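Main Careers Open roles Blog Contact

Careers / Engineering / Mobile

18/03/2021
By Gilang Sumampouw

Mobile Build Engineer, Praravau

Praravau makes Grando, a build cache and test runner used by teams that ship phone and tablet apps. We are hiring one engineer to work on the Gradle side of the product. The role is full time and can be done from our Lendport office or from anywhere within 3 hours of Lendport time.

What the job is

Grando sits between a developer's machine and the build server. When a module has already been compiled by someone else on the team, we fetch the result and skip the work. It does this well for small projects. On large ones it misses more often than it should, mostly where annotation processing is involved, and our biggest customer project now has 487 modules. Your first job will be to find out why those misses happen and bring them down.

After that you will take over the Gradle plugin from Liew, our contract partner, who wrote the first version and will hand it over in July. The plugin is written in Kotlin, with some older Groovy we would like to be rid of. You will own its releases, its test suite and its public issue list.

What we need from you

Several years of work on JVM build tooling, or on a large app where you were the person who fixed the build. Good Kotlin. A working knowledge of how Gradle decides whether a task is up to date. You should be able to read a build scan and explain it in writing to someone who has never opened one.

Experience with remote caches, compiler plugins or iOS builds is useful but not required. We do not ask for a degree.

How we work

The company has about 50 people, and eight of them work on Grando. We release every two weeks. Code review is done in writing and usually comes back the same day. There is one planning call a week – the rest of the time we use the tracker. On-call is shared among the engineers and is paid separately.

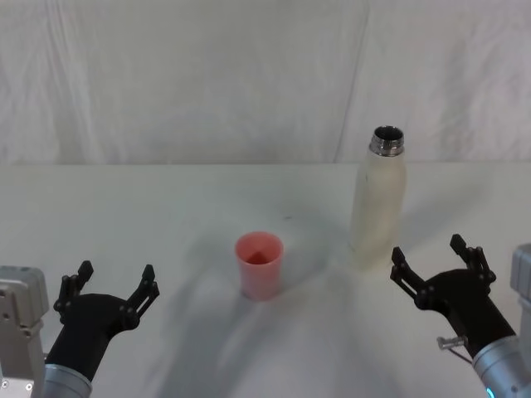 Equipment is ordered for you before your start date, and you choose between a Linux laptop and a Mac. Remote staff get a yearly allowance for a desk, a chair and a second screen, and you do not have to send in photos of your home office. Tell us what else you need and we will order it.

How to apply

Send a resume and a short note about a build problem you solved: what was slow or broken, how you found the cause, and what you changed. One page is enough. Put reference 3205 in the subject line. Links to public code are welcome, but we know that most build work is done in private repositories.

The process is a short call, a paid half-day exercise on a sample project, and a longer talk with two of the team. Everyone who applies gets a reply.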